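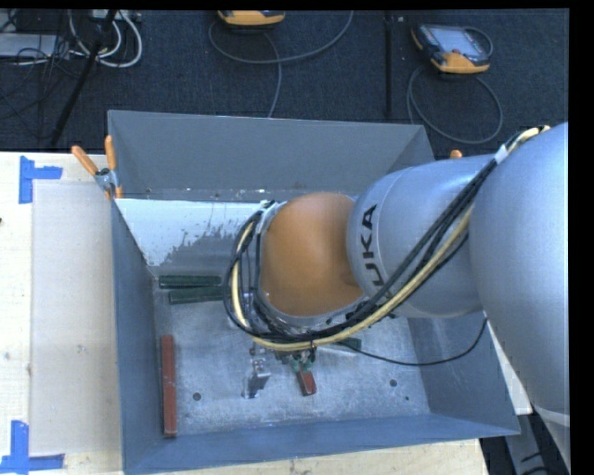

The metal bin on its table, with a short red block and a small shiny bracket.

Call for participants: does anyone sort a mixed bin the same way twice?

We are looking for 30 people to spend a morning or an afternoon sorting small parts out of metal bins at our workroom in Turonwood. You will be paid £95 for the session. You need no experience of warehouse work, and if you have plenty of it we would like to hear from you as well, for reasons that will become plain.

The Sestura parts store keeps its odds and ends in open bins: blocks, brackets, whatever came back from a job and had no obvious home. Every few years somebody sells the store a new way of keeping order. The latest is the Hladun method, which asks you to sort by shape first, then by size, and leave colour until last. Its handbook promises that anyone can learn it in 14 minutes and will never go back to rummaging. We have read the handbook twice and remain unconvinced. The figures in it come from people who were already fond of the method, and the bins they used look suspiciously tidy to begin with.

So we want to try it on people who have no stake in it.

What you would do

You will be given a deep bin of mixed parts and a set of trays, and asked to sort the parts however you like. After a break you will do it again with a different bin, this time following the handbook. Half of the group will do it in the other order. We have 786 parts in the full collection, but you will only meet a portion of them. Afterwards there is a short written form and a conversation with one of us, in which you are free to say the whole thing was a waste of time. Several people in our trial run did, and they were more useful than the polite ones.

Who can take part

Anyone aged 18 or over who can stand or sit at a table for a couple of hours. Stools are provided. The bins have tall sides, so tell us if reaching down into one would be awkward and we will put your parts in something shallower. Some parts have hard edges – we supply gloves, and you must wear them.

Please don't apply if you have been on a Hladun course or if you work for Orkico, who publish the handbook. Orkico has not paid for this study and will not see the results before you do.

What you won't get

A certificate, a badge or a job at the end of it. Travel is paid within Turonwood only. Tea is free, the biscuits depend on who did the shopping.

Sessions run until the end of May. To apply, write to the Sestura workroom with your name, an age bracket and a line or two on how you keep your own drawers at home. There is no right answer to that last part, and we'd be wary of a very neat one.

Posted 16 Jan 2025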